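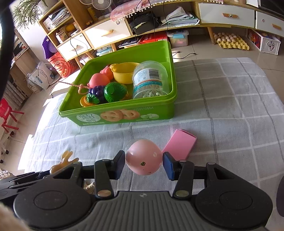 Pink ball held just above gray and white check, pink box on it.

Dye bench notebook, September. Madder on cotton, second round

Picked up from the last entry. The first skeins came out too brown, closer to brick than the pink we want for the Jiltudik order. I blamed the mordant at first, but the same alum gave a clean yellow with weld. That leaves the heat or the water. Our tap water is hard and the old stove overshoots badly.

Ran the bath again with 100 g of scoured cotton from Evutex and the same weight of ground madder. Soaked the root overnight in rainwater, strained it through muslin, then brought it up slowly. Kept the thermometer in the pot the whole time and pulled the pot off the burner whenever it crept up.

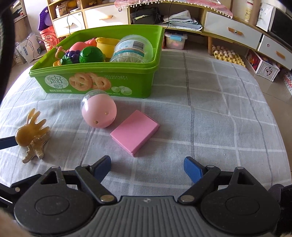 R. Chauke
Dye bench technician

Skeins went in at 4 p.m. and stayed for 2 hours, turned by hand every so often. Color in the pot was a dull orange, same as before, so I didn't expect much. After rinsing it was a soft pink with a little orange left in it. Much better. There is one pale patch where the tie was too tight. Retie with a loose figure eight next time.

Wash test on a short length: lukewarm water, plain soap. A bit of color in the water, none on the white strip pinned beside it. The vinegar rinse shifted it toward orange, so leave that out.
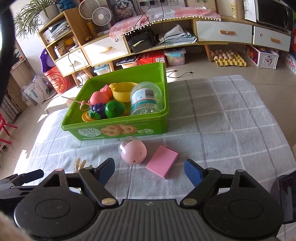

Still to do

Light test. Half of the sample card goes under foil, the other half in the south window. The card is labeled Cudedov, after the old recipe sheet, to keep it apart from the brown batch.

Try the second exhaust bath. There was plenty of color left after the skeins came out, and I put the lid on and left it on the floor by the sink. Please don't pour it out. If it smells sour, add it to the compost bucket and
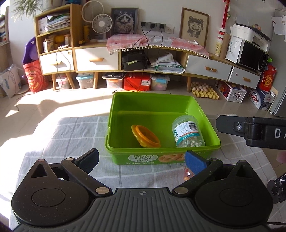

write it on the board so I know to start a new one. A fresh soak needs 200 g of root for the full order, and the jar on the shelf won't cover that. Reorder the ground kind; the chopped root took too long to strain.

Alum is fine for now. The digital scale needs a new battery.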